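Rapport de projet — Financer le réseau d'eau d'une petite commune
Module Politiques publiques locales, semestre 2

1. Le sujet

Commune étudiée : Gerkton, 2 881 habitants, un bourg et des hameaux assez dispersés. Le réseau d'eau est géré par un syndicat local. Question posée au départ : qui paie quand les conduites arrivent en fin de vie, l'abonné ou le contribuable ? On voulait au début comparer trois communes, trop long, on en a gardé une seule.

2. Méthode

Lecture des comptes rendus du conseil, budget annexe de l'eau, une réunion publique suivie en janvier (19 h, salle pleine). Plus un questionnaire papier déposé à la mairie et à la boulangerie. Pas d'entretien avec le fournisseur des compteurs, Nisaler, qui n'a pas répondu à nos mails.

3. Ce que dit le budget

Le budget annexe est équilibré mais sans marge. Les réparations passent en fonctionnement, donc rien n'est mis de coté pour le renouvellement. Le secteur de Farkov concentre les fuites — conduites anciennes, sol qui bouge, accès difficile l'hiver. Le syndicat demande à la commune plus de 800 000 euros pour refaire ce tronçon et relier le réservoir de Marchuk, de façon à avoir une deuxième alimentation en cas de panne.

Deux scénarios discutés en réunion :
- tout sur la facture, hausse étalée sur plusieurs années ;
- part communale prise sur la dotation d'investissement, au détriment de la voirie.

Le second plaît davantage au public. Mais les élus des hameaux déjà refaits n'en veulent pas, ils disent avoir payé leur part.

4. Le questionnaire

100 exemplaires déposés, retour faible, surtout des retraités. À prendre avec prudence donc. Les gens connaissent mal le prix de leur eau, beaucoup confondent abonnement et consommation. La coupure de l'hiver revient dans presque toutes les réponse.

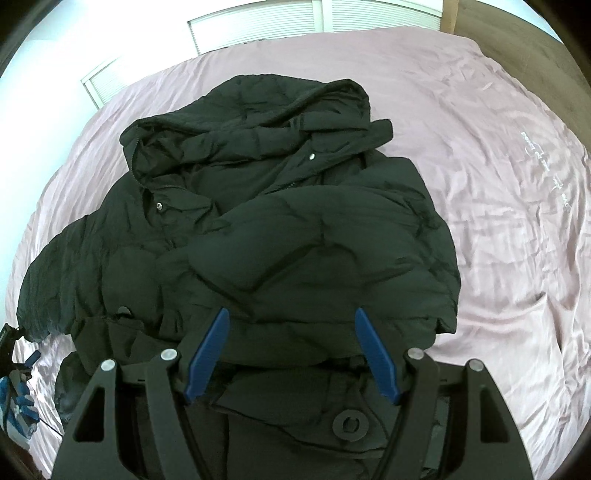
5. Limites et suite

Un seul terrain, peu de chiffres sur les volumes perdus, pas de comparaison avec une régie. Le vote du conseil n'avait pas eu lieu au moment du rendu. À ajouter si le projet continue : le calcul de la hausse pour un foyer moyen, et la carte des conduites par âge, demandée au syndicat et pas encore reçue.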